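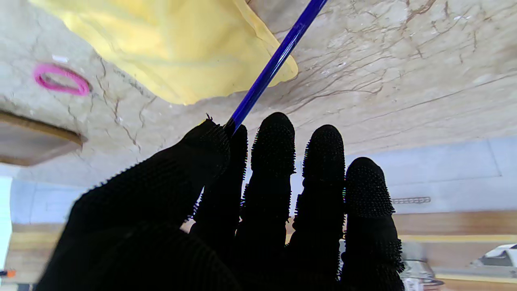

Site Inspection Checklist - Records Store and Loading Area
Jelia Paper Storage, Building 2
Inspected by: Teresa Kaczmarczyk
Accompanied by: Czesław Szulc (site)
Date: 7/24/26
Report no. 552

Ratings used: S = satisfactory, A = action needed, M = monitor, N/A = not applicable. Items rated A carry an owner and a priority. Priority 1 is to be fixed before the next shift, priority 2 within 14 days, priority 3 by the September visit.

1. Access and egress

1.1 Main aisle clear to full marked width - A
Two pallets of flat-pack archive boxes were standing over the yellow line at bay 6. Moved during the visit. The same comment appears in the previous report. Owner: Szulc. Priority 1.

1.2 Fire doors close and latch unaided - A
Door B stops short of the latch when released from half open. Closer arm is tight, so the fault is likely to be in the valve adjustment. Owner: Szewczyk (door contractor). Priority 1.

1.3 Exit signs lit on test - S

1.4 External stairs, treads and handrail - M
Nosing on the third tread is starting to lift on the left side. Not yet a trip hazard. Re-check in September.

2. Racking

2.1 Load signs fitted and legible - A
Sign missing from run 4. Runs 1 to 3 and 5 are signed at 700 kg per level. Run 4 has a different beam profile, so the figure must be confirmed by the supplier before a sign goes up. Bottom level only until then. Owner: Szulc. Priority 1.

2.2 Uprights free of impact damage - M
Scuffing at floor level on the aisle face of upright 237. Straight edge held against it, no measurable bend. Guard is loose and should be re-bolted when the floor fixings are next done.

2.3 Beam locking pins in place - S
Missing pins from last time have been replaced.

2.4 Stock stable, no overhang - S

3. Manual handling and ladders

3.1 Platform ladder, feet and brake - S

3.2 Step stool, run 5 - A
Rubber ring worn through to metal. Tagged and taken out of use. Replace, do not repair. Owner: Szulc. Priority 2.

3.3 Box weights marked where over 15 kg - M
Done on new intake. Older stock is being marked as it is pulled, and staff know to test the weight first. Acceptable provided it continues.

4. Fire and electrical

4.1 Extinguishers in date, pins and seals intact - S
Unit by the office was hung behind a coat. Coat removed. Hooks should go on the other wall.

4.2 Clearance below sprinkler heads - A
Top level of run 2 is stacked above the painted limit line at the north end. Owner: Szulc. Priority 1.

4.3 Portable appliances tagged - A
Shrink-wrap sealer, asset 1112, has no current tag. It was plugged in but not in use. Unplugged and labelled pending test. Owner: Szulc. Priority 1.

4.4 Extension leads not used as permanent wiring - S

4.5 Switchboard access clear - S

5. Loading area

5.1 Dock edge marking visible - M
Paint is worn in the centre, where the trolley wheels cross. Visible in daylight with the roller door up. Less so with it down.

5.2 Dock leveller, service record on display - S
Serviced by Zollotel. Record is signed but the next due date was left blank. Zollotel to fill in at next call.

5.3 Wheel chocks available and used - S

5.4 Lighting - S
All fittings working. Diffusers are dirty and would benefit from a wash.

6. Chemicals and housekeeping

6.1 Safety data sheets held for all products - A
No sheet for the Grakasum floor degreaser kept under the sink. Other sheets are present and filed in order. Obtain the sheet or remove the product. Owner: Szulc. Priority 2.

6.2 Spill kit complete - S

6.3 Waste cardboard removed daily - M
Cage was full to the top at the time of the visit. Collection is in the afternoon. An extra cage may be needed in busy weeks.

6.4 First aid kit stocked and in date - S
Saline replaced since last report.

General comments

Overall standard is fair. Items 1.1 and 4.2 are both storage overflow, and will keep coming back until the intake area is enlarged or deliveries are spaced out. Mr Szulc advised that a request for more racking is already with management - a copy should be attached to this report when it is filed.

The run 4 load figure should be chased first. Without it the bay cannot be used to relieve run 2.

Close-out: the site is to write the date completed and initials beside each A item, then return a copy to the inspector. M items stay open and carry over to the September sheet.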